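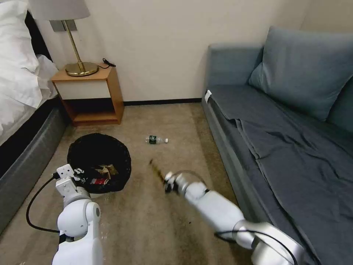

## 6. Comparing grippers in a furnished room

This section applies to the two-arm Lelum base fitted with either the Nestitz or the Coman gripper. It assumes that the arms have been homed and that the head camera has been checked as set out in Section 5. The room trial follows the bench trial and does not replace it.

### 6.1 Preparing the room

1. Park the base on level carpet with clear floor in front of both arms. Lock the wheels.
2. Place a lined wastebasket within reach of the left arm. A round mesh basket is suitable.
3. Lay one plastic bottle on its side on the carpet, cap closed, between the basket and the nearest furniture.
4. Leave bedding, blankets and lamps where they are. The trial is meant to be run among ordinary furnishings.
5. Confirm in the head camera view that the basket, the bottle and both gripper tips can be seen at the same time.

**Caution:** Keep cables clear of the elbow joints through the full reach of each arm. A cable that loops out from the wrist can catch on the rim of a basket or on a hanging blanket.

### 6.2 Running the trial

1. On the controller, set the speed limit to 100 and load the Clutlow room profile.
2. Bring the left gripper to the rim of the basket and close it at force level 17. Lift, hold and set down.
3. Place the hand tool in the right gripper. Check that the handle sits between the fingers and does not turn when moved by hand.
4. Lower the tool until it touches the carpet. Make short strokes toward the base.
5. Release the tool. With the right gripper, pick up the bottle by its middle and place it in the basket.
6. Save the log, return both arms to the rest position and exchange the grippers. Repeat steps 1 to 5 with the room laid out as before.

**Note:** Complete 100 cycles with each gripper type, for a total of 200. Cycles stopped by the operator are recorded but are left out of the comparison.

### 6.3 Recording results

Enter each cycle on the trial sheet as held, slipped or missed. Slips on thin handles should be entered separately from slips on the bottle - the two are scored on different lines. Note any change in carpet, lighting or finger pads between sets.

**Caution:** Press the stop button before reaching into the space between the arms, even when both are at rest.

If the fingers fail to open fully after a set, do not force them. Proceed to Section 8, Finger Adjustment.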